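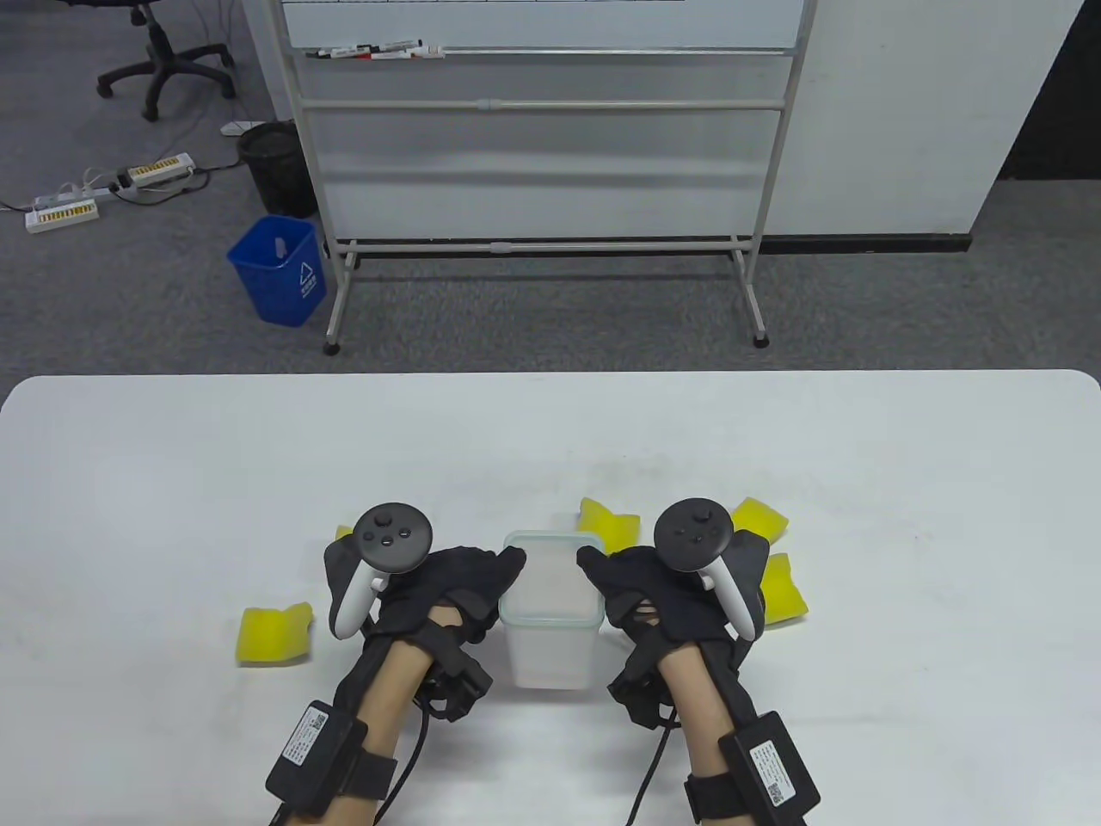

I have wanted a food dehydrator for as long as I've had a garden, and I have talked myself out of buying one every single summer. Too big, too loud, one more thing with a cord. Then the plum tree went completely wild this August, the freezer was already packed with beans, and I finally gave in and bought the Drilten. I have now had it going nearly nonstop, and I'm so happy with it that my family has asked me to talk about something else at dinner. So you get to hear about it instead!

Mine is the smaller of the two Drilten models, the one with five square trays that slide in from the front like oven racks. I looked hard at the round stacking kind first, and my sister has a Valentini like that which she loves. But with a stacker you have to lift off the top trays to check the bottom ones, and I am a checker. I open the door way too often. With the Drilten I can pull out the middle tray, poke a plum, and slide it back in without disturbing anything else.

It takes up a good chunk of counter. Measure before you buy, and remember to leave room behind it for the air to get out. I had it shoved up against the backsplash for the first batch and the wall got pretty warm, so now it lives on the end of the counter next to the toaster. The cord is short! I really wish it were longer. I had to move the coffee maker, and the coffee maker has not found a new permanent home yet.

Controls are about as simple as they could be. There's a dial for temperature and a dial for time, and the timer goes up to 40 hours. I laughed when I saw that. Who dries anything for 40 hours? Well, people with whole halved plums, that's who. My first load took far longer than the chart in the booklet said it would, and I was glad I could set it before bed and not have it click off at three in the morning with a tray full of sticky, half-done fruit.

About that booklet. It's thin, and the times in it seem to be written for somebody living in a desert. It has been muggy here all month and everything has run long for me. Treat the chart as a place to start and go by feel. Plums should bend like soft leather with no wet spot when you tear one open. Apples I like a little crisper than that. Tomatoes I pull out while they still have some give, and those go straight in the fridge to be eaten up quickly.

What I've made so far, in case you want ideas:

Plums, plums, plums. Halved, pits out, pushed inside out with my thumbs so more of the flesh is facing up. They come out dark and chewy and so tart that they make the back of your jaw tingle. I chop them into oatmeal and I put a handful in a pork stew that I am still thinking about.

Apple rings with nothing on them. I tried cinnamon on one tray and it got bitter, though my husband liked that tray best.

Zucchini chips. Okay, I had low hopes. I sliced them thin, tossed them with a tiny bit of oil and salt, and they shrank down to almost nothing, but what was left was really good! Very crunchy. They went soft again by the next afternoon, so eat them the same day.

Yellow and green peppers, diced small, for winter soups. These might be my favorite use of the whole machine. They dry fast, they keep their color better than I expected, and a spoonful tossed into a pot of rice makes the whole kitchen smell like summer. I do the chopping while I listen to the radio and before I know it the trays are full.

Herbs I had mixed luck with. Oregano and thyme were lovely at the lowest setting. Basil turned black and smelled like tea. I'll keep making pesto with the basil.

And fruit leather, which was a flop the first time and a big hit the second. You need the solid liner sheets, and the Drilten comes with just 2 of them. I spread the puree too thin at the edges and those parts went to shards, while the middle stayed wet. Next time I made it thicker at the edges than in the center, like a pizza with a crust, and it peeled up in one beautiful sheet. I'd happily pay for extra liners, but the ones made for it were out of stock when I looked. Parchment cut to size works if you don't mind a wrinkle or two.

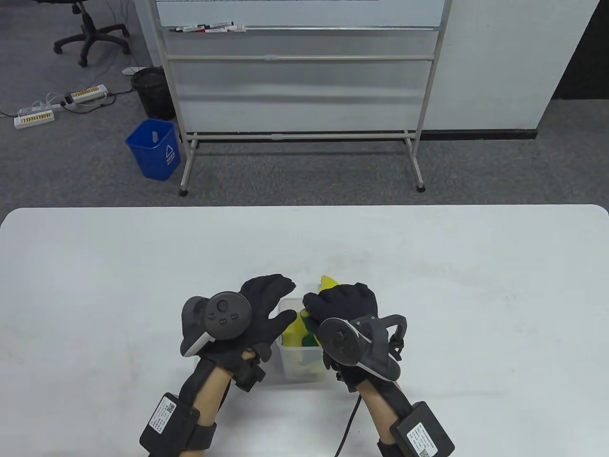

Agata Martinelli wanted to know whether I blanch my peppers before they go in, as hers turned tough in an older Amach and she had always been told that skipping the hot water was the reason. I don't, and mine have softened up fine in soup. I wonder if hers were cut bigger. Mine are really small, smaller than a fingernail, and I give them a good long simmer. She also said that she steams her green beans for a few minutes first and that it made a world of difference to how they cooked up later, so I'm going to try that as soon as the next row of beans is ready. Thank you, Agata!

Now for the noise, which was my biggest worry. It hums. It's a steady, low hum like a bathroom fan in the next room, and after the first evening I stopped noticing it. I can have a phone call in the kitchen with it on. I wouldn't want it in a studio apartment right by the bed, but down the hall with the door shut it's no trouble at all.

The smell is another matter. Plums and apples are heavenly. Onions are not. I did one tray of onions and the whole house, including the towels in the upstairs bathroom, smelled like a burger stand until the weekend was over. If you have a porch with an outlet, onions are a porch project. Also, don't put them in with fruit – I did, and there are some very odd apple rings in a jar that I'm too stubborn to throw out.

Cleaning is mostly easy. The trays fit in my dishwasher if I take out the cup rack, though I usually just soak them in the sink with warm soapy water and go over them with an old dish brush. Plum juice gets into the little corners of the mesh and sets like glue, so don't leave them overnight like I did. The bottom of the box itself has no drip tray, and that's the one design choice I truly don't understand. I lay a sheet of parchment down there now, well away from the fan, and swap it out when it gets sticky.

Is the drying even? Not perfectly. The back of each tray is done sooner than the front, and the top tray runs a bit behind the rest. I turn the trays front to back when I remember. If I forget, I just sort the pieces at the end and put the soft ones back in.

For storing everything I've been using a mix of canning jars and whatever lidded tubs are in the cupboard. The jars win. You can see at a glance if any moisture is fogging up the glass, and you want to catch that in the first few days. Give the jars a shake once a day for a week, and if pieces start clumping, back on the tray they go. I've filled 13 jars since I plugged the machine in, and I keep opening the pantry door just to look at them.

I did think about sending it back and getting the Livard, which has a glass door and a light inside. It's a handsome thing and a friend let me try hers for an afternoon. The light is fun! But her trays were flimsy and one of them sagged in the middle under a load of tomatoes, and the Drilten's are good and stiff. I'll live with a door I can't see through.

So yes, I'd buy it again, short cord and all. If you only grow a pot of herbs on a windowsill, you can hang those from a nail and save your money and your counter. If you have a fruit tree, or a neighbor with a fruit tree who leaves bags on your steps, get one before the fall apples come in. Pears are up next for me, and I have a bag of mushrooms in the fridge that I'm planning to slice tonight once the last of the plums are off the trays.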